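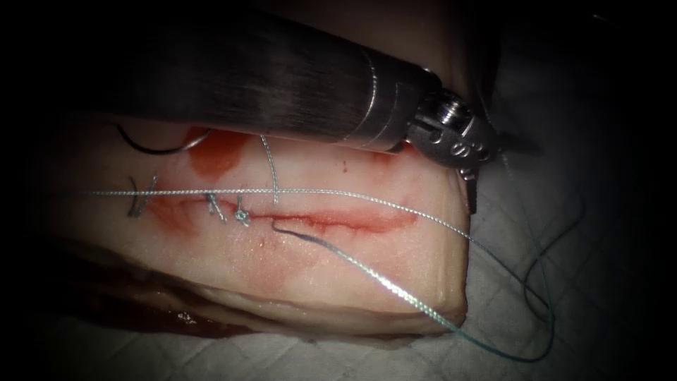

Atelier de suture sur tissu - galerie

Les pages qui suivent reviennent sur l'atelier de suture du Centre Musero, ouvert aux internes de chirurgie et aux infirmiers de bloc. Chaque participant travaille sur un bloc de tissu, avec une incision droite à fermer en points séparés. L'atelier dure une matinée. Il est animé par Ginette Rey et Genivaldo Barbosa.

Les légendes ont été rédigées par Tala Moussa à partir des notes prises en salle.

Points séparés sur incision droite
Trois nœuds sont posés sur la partie gauche de l'incision, à intervalles courts et inégaux. Les brins coupés du nœud de gauche remontent vers la droite, ceux du deuxième partent dans deux directions. Le troisième nœud est plus ramassé et se trouve sur la ligne même de l'incision.

À propos de l'espacement
La consigne donnée en atelier est de garder la même distance d'un point à l'autre et de part et d'autre de la plaie. Les débutants serrent souvent trop les premiers points. Ginette Rey demande de repérer le milieu de l'incision avant de commencer et de se régler dessus.

À propos des brins
On coupe les deux brins à la même longueur, assez longs pour que le nœud tienne et pour qu'on puisse les saisir à l'ablation. Un brin qui se couche sur la plaie gêne le point suivant - il faut l'écarter avant de piquer.

À propos de la tension
Les bords doivent se toucher sans se chevaucher. Si la peau blanchit ou plisse autour du fil, le point est trop serré et on le refait. Genivaldo Barbosa fait défaire au moins un point à chaque participant, pour l'habituer à couper le fil sans abîmer le bord.

Informations pratiques
Les blocs sont préparés le matin même et ne sont pas réutilisés. L'incision est tracée à la règle, puis ouverte au bistouri. Gants et blouse sont fournis, les lunettes loupes restent à la charge des participants. Le bilan de l'atelier, avec la grille d'évaluation, peut être demandé au secrétariat. La grille est notée sur 100 et porte sur l'espacement, la tension, la coupe des brins et la tenue des instruments.

La prochaine session porte sur le surjet simple. Inscriptions auprès de Laine Eglītis, au secrétariat du centre.

Page mise à jour en mai 2026.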